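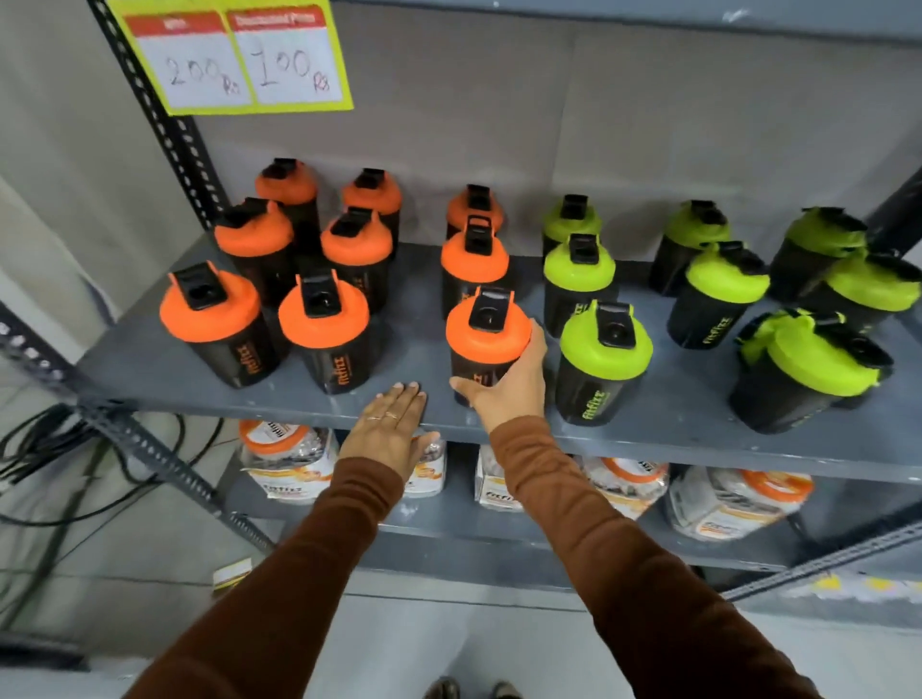 Cuaderno de taller: reordenación del estante de botellas mezcladoras

Mayo. Anotado por Joanne Penrose, taller de presentación en tienda, Grinero

Objeto de la entrada. Se deja constancia del trabajo realizado en la estantería metálica gris destinada a las botellas mezcladoras de proteínas, dentro de la revisión de artículos rebajados. La sesión comenzó a las 9:40 y se limitó a un solo estante. Los demás niveles se tratarán en entradas separadas.

Material. Botellas "fitfizz" de cuerpo negro translúcido y tapón abatible negro, en dos variantes de tapa: naranja y verde lima. Se ha comprobado el recuento por color, dato que pedía el registro de existencias: nueve con tapa naranja y ocho con tapa verde lima, diecisiete en total. La ficha de Sobczak indicaba la referencia como artículo único, sin distinguir colores; se solicita que se desdoble.

Disposición. Las de tapa naranja ocupan la izquierda y el centro; las de tapa verde lima, la derecha. Se mantiene el criterio de no mezclar colores dentro de una misma columna. El grupo naranja de la izquierda queda al tresbolillo, en filas de dos, y la columna central se forma con tres botellas desde la pared hacia el borde. El grupo verde lima va en tres columnas. Conviene girar los cuerpos para que la marca vertical sea legible desde el pasillo; en varias botellas ya se lee, en otras queda por corregir.

Precio. El cartel amarillo está fijado con cinta en la parte superior izquierda, sobre las botellas, y solapa en parte el montante perforado. Lleva dos etiquetas blancas con franja roja: a mano, 200 Rs en la primera y 100 Rs en la segunda, bajo "Discounted Price". La cifra rebajada coincide con la lista vigente de Omano. Queda pendiente decidir si el cartel debe centrarse respecto al conjunto. En su posición actual, quien se acerque por el lado de las tapas verdes puede entender que el descuento afecta únicamente a las naranjas. Propongo mantenerlo una semana y anotar las consultas que reciba el mostrador.

Observaciones sobre la colocación. La botella del frente debe tomarse por el cuerpo y apoyarse sin arrastrar. Si se sujeta por la tapa, ésta puede aflojarse y el tapón abatible pierde la orientación. Se recuerda que los tapones de la primera fila deben quedar mirando en la misma dirección.

Reposición. El almacén de Ludotton conserva hasta 169 unidades de la misma referencia, sin desglose de color. No se pedirá nueva remesa mientras no se disponga de él. El movimiento se asentará con el número interno 1039.

Pendiente:
- Desglose por color de las unidades de almacén.
- Decisión sobre la altura y la posición del cartel.
- Cinta de repuesto para los rótulos; la del taller se ha terminado.
- Revisar el estante inferior con el mismo criterio.

Cierre de la anotación a las 10:25. J. P.

Comentarios (5) · Compartir

Grinero, cuaderno interno de taller. Reservados todos los derechos. Contacto: extensión 191. Volver arriba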